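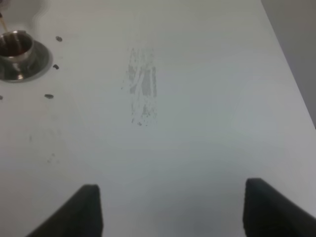 Wednesday, February 7, 2024. Beamed the linen warp on the Hevden this morning and got the first third of it threaded before lunch. 1272 ends, 16 to the centimeter, so 79.5 cm in the reed. Warp is unbleached single from Danzer, length 3 m including loom waste. The borders are still undecided. I have been holding out for a brown that stays brown in winter light, and the dark brown in that little metal cup is very close to it, bright silver rim on one side and flat white all around. Next to white the usual walnut shades go orange. I wound three cards from the sample box: walnut, bark, and one with no label that must be an old Cilline shade. The unlabeled one is nearest. If Cilline still makes it I will order a cone; if not, the borders will be bark and I will live with it.

Warp arithmetic, for next time. 1272 x 3 = 3816 m. Two 2000 m cones cover it with 184 m left over, and that has to serve for repairs and floating selvedges. Too tight. Had I made the warp 3.2 m I would have needed a third cone. Two ends were knotted inside the cone and I cut both knots out at the cross end, so the spare is less than the figure says. Weft is 600 g of the same single, already on pirns and wrapped in a damp towel in the crock.

Threading is point twill on eight shafts, center 24 cm plain repeat, then the border blocks. Found one error at the second check, shaft 5 and shaft 6 swapped, only four groups back. Took out the groups and redid them. I tie each group in a slip knot as I finish and count heddles again before the knot goes in. It is slow. The last time I skipped the count I found the mistake at the reed, and it cost me an evening.

The linen is behaving badly in the dry air. Humidity in the workroom was 31 percent at nine and 34 after I hung two wet sheets over the door. Below 40 the single frays at the heddle eyes as soon as there is any tension on it. Mixed a thin flax seed dressing: one spoon of seed to a half liter of water, simmered ten minutes, strained through old muslin. Brushed it onto the first 60 cm behind the shafts and left the shed open to dry. The ends stuck together in pairs near the left selvedge. Less on the brush tomorrow, and comb before it sets.
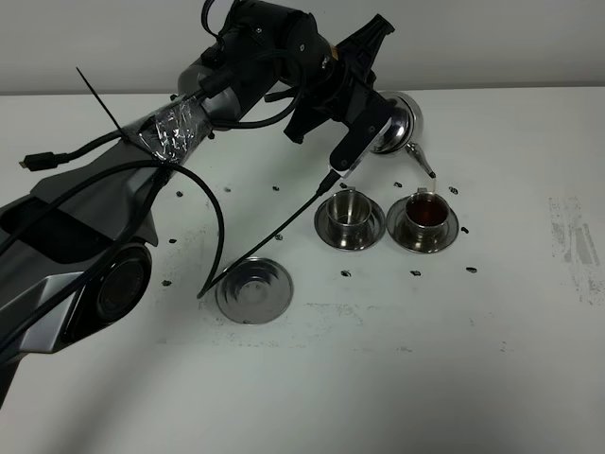
Combing should be done from the back beam forward, short strokes, with the wide side of the comb first. I did it the other way on the left and raised more fuzz than I laid down. Six ends there look weak. I have marked them with blue thread so that I can find them when they go.

Letter from Mathias Nägeli about the reed. He has a stainless one, 80 cm working width, 8 dents per centimeter, and will let it go for the price of postage. At two ends per dent that gives me the sett I want with 5 mm to spare over the full width. My own carbon steel reed has rust at the right end from the summer in Iltovside, and I have cleaned it twice with pumice and oil. Oil comes off on linen. Wrote back yes. Until it arrives I can finish the threading, but sleying waits.

He also says to drop the beater height by one hole. I measured: the shuttle race sits 4 mm above the bottom of the shed at rest. With the current treadle ties the lower threads would rub on it. I will lengthen the ties on treadles 3 and 4 first and measure again, as the beater bolts are stiff and I do not want to shear one.

Replaced the cord on shaft 7. The old one had stretched 9 mm compared with shaft 8, and this probably explains the skipped threads at the right side of the last towel. Texsolv on all the others looks sound. Greased the ratchet. The pawl spring is weak but holds.

To do: order border yarn, card 3, ask for a shade number. Buy one more 2000 m cone if Danzer has the same lot. Hygrometer needs a new battery. Thread the middle section, two sittings, daylight only. Hem allowance 4 cm each end, not 3. Finished runner is due in April, and wet finishing takes a full day plus pressing.

Stopped at half past four, light gone. Humidity 37.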